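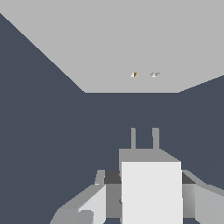 Unit 4. Price and place: the small-town market

Please read before the September seminar. The reader (138 pages) is in the course office.

In this unit we study why the same good has different prices in two towns. Our case is the salt trade between Huvton and Zurkham. The road is short, but the price in Zurkham was for many years almost double. Transport explains only one part of it. The other part is the toll — it was paid per cart, and so small sellers suffered more.
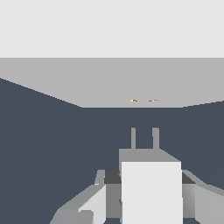
A student from last year's group objected that the toll was too low to matter, and that storage was the real cost. This is a fair point. Compare table 3, where a cart of 200 sacks and a cart of 339 sacks pay the same toll, and write one page with your opinion.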